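首页　设备目录　洗衣与织物　配件　安装资料　联系

洗衣区设备组：前开门滚筒洗衣机、浅边托盘、藤编篮

10月　整理：Bronisława Malinowski

本页列出 Flistolex 设备目录中的洗衣区设备组，目录编组名称为 Navaratnam。设备组由一台前开门滚筒洗衣机、一只浅边托盘和一只长方形藤编篮构成，按整组登记、整组交付。Wultstead 展示间陈列的为同一配置，订货前可到现场核对外观和开门空间。页面内容供选型、进场和日常使用参考，洗衣机的程序时长、耗水量和耗电量以随机说明书为准。

一、适用范围

设备组用于住宅、公寓楼层洗衣区及小型宿舍的日常织物洗涤，处理对象为普通衣物和小件家用织物。工业油污织物、含可燃溶剂的抹布、带硬质衬板的物品不在适用范围内。羽绒、羊毛及带防水涂层的衣物，应先查看衣物洗涤标识，再决定是否机洗。

洗衣机额定洗涤量为8千克，按干衣重量计算。托盘和藤编篮没有额定洗涤量的概念，二者只承担衣物的周转。托盘用于机门前的短距离递送，藤编篮用于集中存放待洗或已收下的干衣物。两件容器的分工在交付时写入登记表，使用方可自行调整，调整后不影响洗衣机保修。

二、洗衣机

机身为深板岩蓝与银灰配色，面板带光泽。机门为圆形，门框黑色，中间是向外凸起的透明玻璃视窗，关门后可以观察筒内衣物的翻动情况。门框一侧装有银色铰链和门锁组件。筒口有灰色橡胶密封圈和金属圈，内部为深色。控制面板位于机身上部，蓝色亮面上有一块深色凹入区。

机身正面的条码贴纸和下部的彩色标签请予保留。条码用于报修时核对设备，下部标签在验收时与随机文件一并对照。因清洁或搬运造成标签破损的，请先拍照，再联系目录管理方补录。标签表面不可用酒精或含研磨颗粒的清洁剂擦拭。

机门开启角度受铰链限制，不可强行外推。门处于开启状态时，不得在门框或玻璃视窗上悬挂衣物、放置容器，也不得借门框支撑身体。铰链受力变形后，常见表现为关门时需要抬起门体才能对准锁孔，此时应停用并报修，继续使用会使密封圈局部受压不均。

三、浅边托盘

托盘为长方形，铜棕色，四周有凸起的边沿，底面平整，表面带细密的平行条纹，整体近似网格纹理。边沿较浅，衣物从上方和侧面都容易取放，适合在筒口前做一次少量的递送。条纹底面的作用是增加织物与盘面之间的摩擦，托盘略有倾斜时，衣物不易整体滑移。
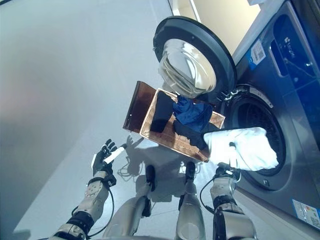 递送时托盘应靠近筒口下沿，再将衣物逐件送入。衣物直接从托盘倾倒入筒时，袖口和裤脚容易留在密封圈外侧，关门后被夹住。深色衣物与浅色衣物分盘递送，首次洗涤的深色衣物单独成批。体积较大的织物，如被套、浴巾，不建议使用托盘，可双手直接送入。

托盘不作为沥水容器使用。滴水衣物应先完成脱水程序，再取出放置。托盘也不用于盛放洗涤剂瓶、量杯、衣夹等物品，细小硬物滞留在条纹间，下一批递送时可能随衣物进入滚筒。每次使用前用手掌抹过盘底一遍，确认没有纽扣、砂粒和别针。

四、藤编篮

藤编篮为长方形，敞口，放置于地面使用。藤编篮在设备组中的位置不固定，一般放在机门开启方向的另一侧，避免开门时碰撞。洗衣区兼作通道的，篮体应靠墙，长边与墙面平行。

篮内衣物以不高出篮口为限。登记表按每篮8件中等衣物填写，此数字用于排班和估算批次，与洗衣机额定洗涤量没有换算关系。厚重衣物应减少件数，内衣、袜子一类的小件宜先装入洗衣网袋再入篮，以免被编织缝隙勾住。

取放时手从篮口上方进入，握住衣物主体后竖直提起。针织类衣物不要沿篮壁拖拽。拖拽除了会勾线，还会使编条逐渐松动，尤其是篮口一圈和四个转角。转角出现断条时，可以用细砂纸把断口磨平，再用同色线绕扎；断条连续出现的，按配件更换处理。

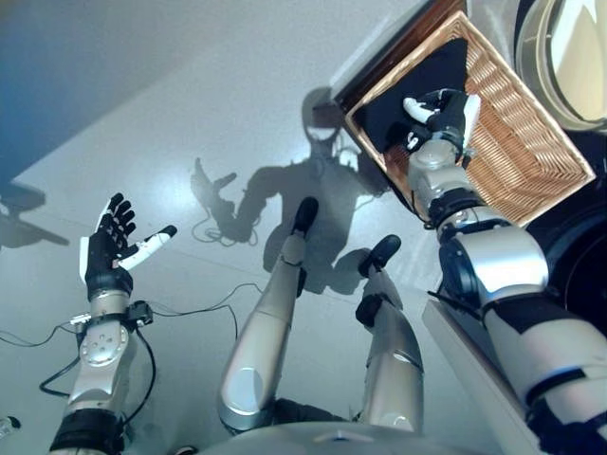
藤编篮不得直接盛放湿衣物过夜。必须短时放置湿衣物时，应在篮内加一层防水内衬，并在取空后把内衬拿出晾干。篮底与地面之间不需要垫高，但地面拖洗后应等地面干透再放回。长期接触潮气的编条会发暗、发软，部分出现霉点。霉点面积较小时，用拧干的软布擦拭，放到通风处阴干，不可置于暖气片或烘干设备出风口处烘烤。

五、空间与地面要求

安装位地面应平整、坚实，能承受洗衣机满载脱水时的动态荷载。光滑硬质地面可以使用，安装时需在机脚下加防滑垫，垫片厚度保持一致。软质地毯、架空木板和未固定的拼接地垫不符合安装条件。

机身前方净空应不小于1,000毫米，从机门关闭时的最外缘量起。净空范围内不设固定家具，藤编篮和托盘可以临时进入，使用后移出。Wultstead 展示间的实测净空为996毫米，小于上述要求，属陈列条件下的例外，不作为现场安装的依据。正式安装时按要求值执行，差值不可用缩小机身后方间隙的办法补足。

机身后方间隙以水管不弯折为准。进水管应有自然弧度，排水管末端固定在排水口内，末端高度按随机说明书设置。两侧与墙面或柜体之间留有手可伸入的间隙，用于取出掉落的小件衣物，也便于调平时观察机脚。

墙面一般不作特殊要求。靠近进水阀的部位建议使用可擦洗涂层。墙脚线突出明显的，应把突出量计入后方间隙。

六、供水、排水与供电

进水阀应单独设置，位置以操作者不移动洗衣机即可关闭为准。安装完成后，先开阀静置检查接口，再运行一次空筒程序，程序期间不离人。接口处出现水珠的，关阀泄压后重新拧紧，不得在带压状态下调整。

排水口与地漏合用时，须检查地漏在连续排水状态下有无返水。返水通常由存水弯堵塞或管径不足引起，清理后仍不能消除的，应由给排水人员处理，洗衣机侧没有可供调整的部件。

电源使用独立的带接地插座，插座位置避开水阀正下方。不使用接线板，不与大功率电热器具共用一个回路。插头应留在可触及的位置，设备停用时间较长时拔下插头并关闭进水阀。落在地面的电源线和其他线缆应理顺，避免被篮体压住或缠在操作者脚下。

七、标准操作顺序

1. 检查衣物口袋，取出纸巾、硬币和钥匙，拉链拉合，魔术贴粘合。
2. 按颜色和材质分批，待洗衣物集中在藤编篮内。
3. 打开机门，查看筒内和密封圈褶皱，有残留物的先取出。
4. 将本批衣物放上托盘，在筒口前逐件送入。
5. 确认密封圈外侧没有夹带织物，关门至听到锁定声。
6. 按衣物重量加入洗涤剂，选择程序，启动。
7. 程序结束并解锁后开门，取出衣物，及时晾晒。
8. 擦干密封圈，机门保持微开。

有儿童或宠物的场所，第8项改为关闭机门前充分擦干，并在有人看管时开门通风。

托盘和藤编篮同时用于待洗与洗净衣物时，两次使用之间应清洁接触面。条件允许的，建议另配一只同规格篮体，用挂牌区分。挂牌系在篮口外侧，不用金属夹固定在编条上。

八、清洁与保养

洗衣机外壳用微湿软布擦拭，随后用干布收水。亮面部位不使用百洁布和钢丝球。玻璃视窗内侧容易积存洗涤剂残留，可用中性清洁剂擦洗，清洁剂不得滞留在视窗与黑色门框的接缝中。

密封圈每次使用后擦干，翻开褶皱检查有无发丝、线头和硬物。密封圈表面出现裂口时停止使用，不可用胶带或密封胶修补。过滤器的清理周期见随机说明书，宠物毛发较多的场所应缩短周期。清理前关闭进水阀，在下方备好浅盆和吸水布。

托盘用清水和软刷顺着条纹方向刷洗，竖立晾干。残留洗涤剂未冲净时，条纹间会出现白色粉状物，再次冲洗即可去除。藤编篮用软毛刷或吸尘器除尘，不浸泡，不用高压水枪冲洗。

九、常见问题处理

脱水时机身移动：先停机，检查机脚是否全部着地，再检查是否单件厚重织物缠成一团。把衣物抖散后重新分布，仍有移动的，重新调平。

关门后程序不启动：检查门锁处有无衣物夹入，确认进水阀已打开、插头已插牢。重复开关机门无效时不要用力撞门，记录面板显示内容后报修。

洗后衣物沾有棕色细屑：检查藤编篮内壁有无断条或起皮。篮体老化产生的碎屑附着在针织物上较难清除，应更换内衬或篮体。

托盘放置时晃动：将托盘置于平整台面，检查底部是否粘有硬块。底面已变形的托盘不影响清洁用途，但不再用于筒口递送。

深色衣物附着浅色绒毛：核对同批内是否混入毛巾或新购针织品，清理过滤器后单独漂洗一次。绒毛来自篮内残留的，先处理篮体，再进行下一批洗涤。

十、交付、验收与配件

交付时核对三项实物：洗衣机一台、浅边托盘一只、藤编篮一只。洗衣机开箱后先查看玻璃视窗、控制面板和机身下角，再查看筒内运输固定件的状态。运输固定件未拆除前不得通电运行，拆下后由使用方保存，再次搬运时装回。

藤编篮属于编织制品，各只之间的纹理、色泽和边口尺寸存在差异，不作为退换依据。断条、底部脱落和篮口开裂属于交付缺陷，应在签收时注明。托盘边沿的磕碰、底面的翘曲同样在签收时注明。

托盘与藤编篮可以单独补订，配件归入 Clollov 分类，补订时填写设备组名称和所需件数。洗衣机不拆组供应，维修零件须凭机身条码信息申请。安装位尺寸、排水条件和供货范围方面的技术问题，由 Bartosz Wasilewska 负责答复，来函请附安装位正面照片和进水阀、插座的位置草图。

搬运洗衣机时机身保持直立，两人以上操作，受力点在底部，不抓握控制面板和机门。托盘与藤编篮分别包装，不放入滚筒内随机运输。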